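**Ticket 730 -- Tiltico trial fingers, left and right arm, toiletry packing**
Opened by: Nermina Kos
Status: open, waiting on vendor
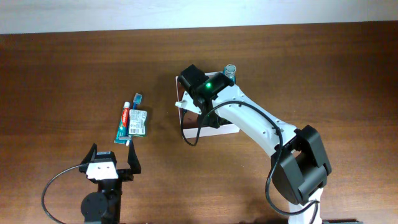
Can we swap the trial fingers onto one arm and leave the old ones on the other?

You can, but each arm needs its own gripper profile in the controller. If both sides load the same profile, the closing limits will be wrong on one of them.

**Reported problem**

Tiltico says its fingers are a straight replacement for our Jornar set and need "no retuning." On the Morndale bench they drop the toothbrush pack on the way to the box. The toothpaste tube mostly goes in fine. Rok thinks the fingers are bad. I'm not ready to say that, but I'm not ready to believe the sales sheet either.

**June 21, 2022, morning -- Nermina**

Ran 35 picks on the toothbrush pack with the trial fingers, same start pose each time, lights unchanged. Dropped 3. With the Jornar fingers on the same arm, same count, dropped 2. So the big difference everyone was talking about at standup is one toothbrush. I wouldn't buy or reject anything on that.

All the drops on both sets came during the lift, before the arm turned toward the box. Nothing was lost over the box itself.

**Late morning -- Rok Yordanov**

Disagree. The counts are close, but the grip looks worse. The pack twists in the trial fingers before it lets go, and with ours it just slides. Also the cardboard gets a crease. If this were a customer's stock they'd be sending it back.

**Reply -- Nermina**

Fair on the crease. Please save the log next time you see the twist, because "looks worse" is what we said about the last camera mount too, and that was a loose screw.

**After lunch -- Borislav Obradović**

Checked the controller. Closing force on the trial profile was copied from the Jornar one, as the Tiltico instructions say to do. The finger offset was also copied, and I don't think that can be right. The pads are a different thickness. The controller believes the fingers have closed on the object slightly before they have, and it starts the lift.

Things I ruled out:

- Cable drag at the wrist. Moved the arm through the full pick path by hand and watched the loop. It doesn't go tight anywhere.
- Camera calibration. Redid it, got the same result to the last digit shown.
- Wrong firmware. Both grippers report the same version.

I measured the offset with the Perić gauge and typed in the new value. Have not rerun the full set yet.

**Mid-afternoon -- Nermina**

Short rerun with Borislav's offset. No drops, but it was a handful of picks and I've been fooled by a handful of picks before. Leaving the ticket open. Asked Mirsad to do the long run with somebody else placing the items, so that none of us is helping the fingers we like.

**Mirsad Kos**

Can do it tomorrow. One question: do you want the tube and the brush picked together or one at a time? The Tiltico video shows them picked together, and I have not managed that once with either set.

**Nermina**

One at a time. The video also has a cut in it right before the lift. I've asked them for the uncut version.

**Gorazd Berisha**

Purchasing needs a yes or no. The trial price was good through the end of May and they've already extended it for us.

**Nermina**

Then it's a no for now. If they want a yes they can send the offset value in writing and explain why the instructions say to copy ours. I'd pay the full price later before I'd order a set that works only after Borislav has been at it with a gauge.

**Next steps**

1. Mirsad: full run on both finger sets, new offset on the trial profile only. Save every log, including the good picks.
2. Rok: check the cardboard for creases after each pick and write it down. Use fresh packs.
3. Borislav: put the old offset back at the end and see if the drops return -- if they don't, we haven't found the cause.
4. Nermina: chase Tiltico for the uncut video and the pad thickness.

Please don't change the closing force until item 3 is finished.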